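The kitchen at Dendivow does not exist. It has a pale floor, two robot arms and a supply of vegetables that never go off, and it runs on a computer in a converted dairy outside Pistdale. The woman who looks after it would like fewer people to be impressed.

"Visitors see a pepper on a tray and think we've solved cooking," she says. "We've got a pepper on a tray."

Her job is gathering examples. An operator steers the arms through a short task and every movement is saved. The saved runs then go to a learning system called Visser, which is meant to work out for itself how the job is done. She has been at it for 18 months, long enough to have gone off the word "itself".

"A person chose the task, a person laid out the tray, a person threw away the bad runs. Then it gets written up as the machine learning on its own. I've asked them to change the website. They haven't."

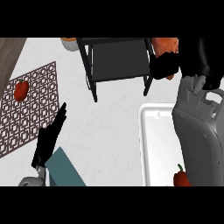 What counts as a bad run is a sore point. The rule when she joined was that anything ending with the food in the right place was kept. She thinks that let in a lot of rubbish: long pauses, grabs from odd angles, operators changing their minds halfway. Her own rule is stricter and has made her unpopular on the operators' rota.

"If I wouldn't teach a child to do it that way, it goes. I had an afternoon where we did 30 and I kept 4. They weren't pleased with me -- but what's the use of the other lot?"

I ask whether a system might need to see some clumsiness, so that it knows how to recover. She has heard this before, mostly from the people who write the code, and she half agrees.

"Fine, but then label it. Put it in a separate pile. Don't tip it all in and tell me it'll average out. I've never seen anyone show me that it averages out."

She is no kinder about simulation. It is cheap, she admits, and nothing gets broken, but a made-up vegetable weighs whatever somebody typed in. 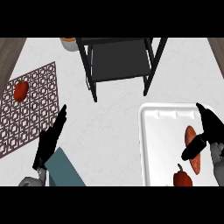

Dendivow's partner site at Brolludton has real arms on a real bench, and twice a year the two groups compare notes. The last meeting was in January. She came away with 2 pages of differences, most of them to do with grip, and says hardly any have been dealt with.

"Theirs slip. Real things have a bit of give, a bit of dirt on them. You can add that to the model, and we do, but you're guessing at it."

So why stay? She takes a while over this one. The pay is decent and she likes the operators, even when they don't like her. She also thinks the collection is better than it was, though she won't say it is good.

"Ask me when it's done something useful in a kitchen with a door on it," she says, and goes back to sorting Tuesday's runs.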